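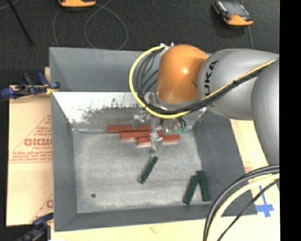
The toy library at Ota lends building blocks to nursery schools and family centres across the district, and every set that comes back passes through the sorting room. Ngaio Tautahi has been responsible for that room for nine years. Asked where a returned set goes first, she points to the large grey bins with sloping sides. The long reddish-brown blocks are laid at the far edge of the bin floor, apart from the green. "We begin with the long pieces," she says. "Schools notice at once when one of those is missing, and a set cannot go out again without them."

The library holds 855 sets, of which 300 or so are on loan in a normal month. February is the busiest period. Ms Tautahi attributes this to the start of new projects in the nursery classes, when teachers ask for larger quantities and keep them for longer.

Her colleague Danylo Nechyporuk maintains the equipment in the room. He is in no hurry to replace bins on account of their appearance. "The walls get scuffed and the floor goes patchy," he says. "That does not trouble me. I look for sharp edges and cracks, and if there are none, the bin stays in service." He prefers sloping sides, as blocks slide back towards the middle and fewer are overlooked in the corners.

Both would like borrowers to return sets by colour in the bags provided. At present, Ms Tautahi says, 17 schools do so regularly. "It saves us most of a morning. We have written to the others, and we shall write again."

Requests for the spring term should be sent to Salma Gaber at the loans desk. Incomplete sets may still be returned, with a note of any missing pieces placed inside the bag.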